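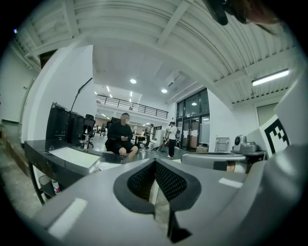

Ground floor, Trikdale

We moved into the Trikdale building in May. It's a big open room with a mezzanine along the far wall, a white ribbed ceiling and no shortage of grey weather outside. The lease covers 230 square metres on the ground floor, and we've been setting up desks a few at a time as the furniture gets delivered. These pages are for the people at Burkatitz who keep asking what the place looks like.

The desk by the pillar was the first one in. It has a black top, and two black towers stand side by side behind it with a slim lamp arm reaching over them. The mesh chair came from the old office. Wastebasket goes underneath, and please leave it there, as the cleaners look for it.

Ceiling lights are the round recessed kind, with a fluorescent tube on the right-hand side. The switches for both are by the front entry. Last one out turns off the mezzanine strip lights as well.
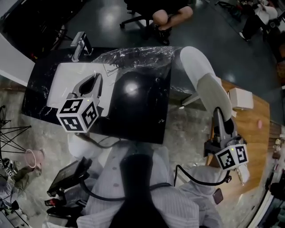
Vilja Peltonen

Desk top, late morning. The surface has a black marble pattern and shows every fingerprint, so there's a cloth in the supply cupboard. White sheet on the left, glossy black oval in the middle, clear plastic still crumpled along the back edge. The warm brown table beside it is wood, and the small white box on it can stay where it is until Ramiro has been through the Trosten order.

Still to come: 3 more desks, the shelving from Mensah and a proper coat rack. Pin-yu has the floor plan and is taking requests for window seats. If your chair squeaks or your desk isn't level, write it on the sheet at the bottom of the mezzanine stairs.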